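Brurumside is a small robotics workshop in Litville. We teach two-arm robots to handle ordinary household objects, and we run courses for schools and small firms that want to do the same. We have 2 arms in each enclosure and one bench for repairs.

## Who we are

We started in a rented unit behind the Uddin print works and moved to our present rooms after the second winter. Most of our work is with fiddly tabletop jobs: opening lids, changing batteries, putting pens back in cases. The Jovport branch does the course bookings and keeps the spare parts.

## What went wrong in February

People who visit us ask about the February fault, so we keep the account on this page.

We were running a battery task, with a screwdriver and a small battery-powered device on the mat. During a session the left arm kept closing after the stop command. It pressed a cell sideways against its contact spring and held it there for 48 seconds before the power was cut at the wall. The cell got hot and the casing was marked. There were no injuries. The stop command had gone to the right arm only - a setting left over from a single-arm job - and our checklist did not cover it.

We still teach the battery task. The compartment is opened, the screwdriver is laid down, and the gripper comes in low over the device with one cell in place. 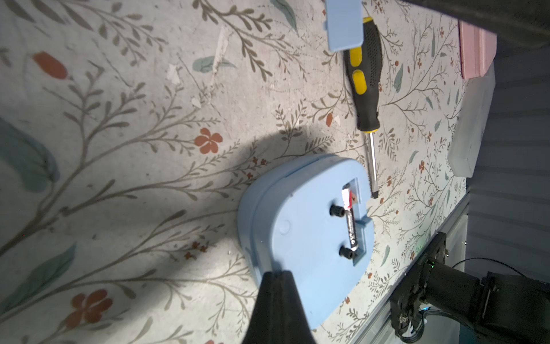

Uddin wrote to us after reading the first version of this account, and said that a checklist would not have caught it either, that both arms ought to lose power from one switch, and that we should say plainly whether they now do. They do. The switch was fitted in March and cuts both arms together. We test it before the first run of the day and again after any change to the settings.

We also cut the closing force on battery work to 40 percent of what it was, and a run now ends by itself after 60 seconds without a new command.

The enclosures kept their layout. Both arms are bolted to one rail at the front, and the supplies hang in baskets on the walls. Students work on the same patterned mat we have always used.
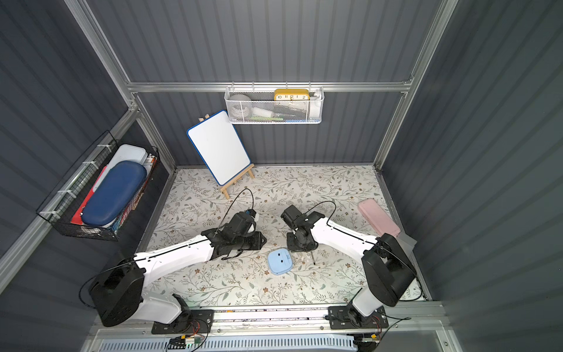

## Visiting and courses

Courses run in Litville from September to May. Every course begins with the stop switch, and each student uses it before touching anything else. Please tie back long hair and leave scarves in the front room.

If you see an arm move when it should not, press the switch first and tell us second. Fault reports from past courses are kept in a binder by the door and you are welcome to read them. Bookings go through Jovport.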